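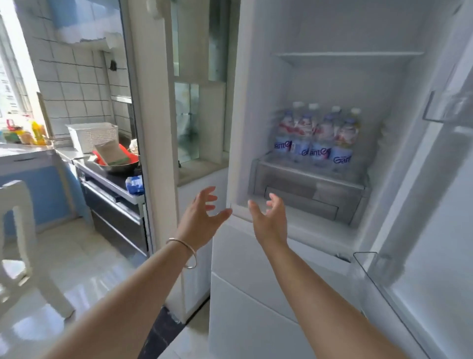

Equipment planning meeting – October – minutes

Present: Khadija Ait Brahim (chair), Meriem Soliman, Reda Kamel, Souad Benmoussa. Ilham El Idrissi joined from item 3. Minutes: Meriem.

Started 10.15. Last minutes agreed, one change – Souad's action on the lease should have been marked done.

1. Head cameras
Reda: the current rigs are slipping on longer kitchen sessions, people keep pushing them back up. Wants to replace with the Brastell mount, wider strap, battery on the back. Quote is 597 per unit with the spare battery. Khadija asked if that's with or without delivery. Without. Long discussion about whether to buy two now or wait and buy the lot in the new budget. Agreed two now, try them on fridge and worktop tasks, decide on the rest after.
Souad wants the old mounts kept as spares, not binned. Agreed.
Action: Reda to order 2, get delivery cost in writing first.

2. Arms for the kitchen rig
Erketti have come back on the two-arm set. Price still above what we put down. They will hold it until end of the month if we send a letter of intent. Khadija not keen to sign anything before the reach question is settled – can the arms get to the back row of a fridge shelf with bottles in front, or only the front row. Reda thinks yes with the longer forearm, no with the standard. Longer forearm costs extra and the lead time is worse.
Asano also quoted. Cheaper, but service is by post and we'd be without an arm for weeks if it broke. Souad: we had that with the old gripper, never again. Meriem said to keep them in for the grippers only, their soft fingers did well on plastic bottles at the demo.
Not decided. Back next meeting with reach figures from both.
Action: Reda to ask Erketti for reach drawing, both forearm lengths.
Action: Meriem to ask Asano for price on grippers seperately.

3. Recording hours
(Ilham joined.) Budget line is for 200 hours of kitchen recording before the arms arrive. Ilham says we're behind because of set-up time between sessions, restocking shelves and so on. Suggests paying set-up as its own line so it stops eating into the recording. Khadija fine with that if the total doesn't move. Ilham to redo the sheet.
Also – task list needs more two-handed work. Too much one-hand pick and place so far. Add: opening drawers while holding something, taking bottles from under a shelf, door bins.
Action: Ilham, revised sheet and task list.

4. Storage
Abdel Rahman store room is available to us but shelving isn't included. Souad has a price for 4 bays of second-hand racking. Approved. Lock to be changed before anything goes in there, insurers want a note of who has keys.
Action: Souad.

5. Consumables
Head straps, wipes, cable ties, drives. Drives are the big one. Some money left from the spring line, Khadija to check how much can be carried over. No orders till she confirms please.

6. AOB
Reda – charging trolley, can it go on the wish list. Yes, bottom of it.
Meriem – reciepts for the demo trip still missing from two people. They know who they are.

Closed 11.40. Next meeting November, Souad to book the room.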